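## Wrist camera and the basin problem

June 14, 2021

The arm has been on its bench in the Plendside workshop since December, and most of that time has gone into the wrist. The first bracket was printed and it flexed. Damian Fankhauser milled me a replacement from 6 mm aluminium plate, and the camera image now stays put when the elbow joint reverses.

Fingers are version 5. Version 4 closed well at the tips but splayed under load, so thin items slid out sideways. I moved the pivot back 10 mm and put a stiffer spring on the left side. The current limit on the closing motor is set to 80 per cent in software. Higher than that and the driver board (a Tuvix, second-hand) trips and has to be power cycled.

The job I set myself was picking small bits of plastic out of a white enamel basin. I wanted a difficult background. Glossy enamel throws back every lamp in the building, and my first detection script treated the reflections as objects and sent the arm after them. Elvia Quezada suggested masking anything close to full brightness before looking for edges. That helped with the lamps and made clear plastic harder to find - an edge on a transparent part is often a highlight too.

For now I use two thresholds. The lower one finds candidates, the upper one discards large bright patches and keeps thin ones. It's crude and wants retuning whenever the lights are moved.
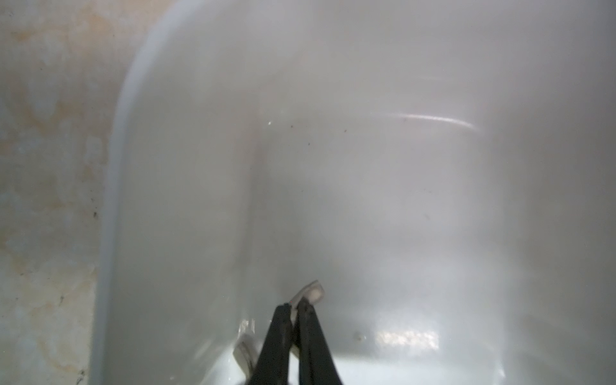

*Wrist view, version 5 fingers on a white-and-clear piece. Clear fragment to the left, glare patch to the lower right.*

Dark specks on the enamel still come through as candidates, so a minimum area filter is next. After that I need to reroute the camera cable, which rubs on the wrist bolt at full rotation. Bracket drawings are in the workshop folder under Cireck. Jasmina Popescu has the spare spring if anyone is looking for it.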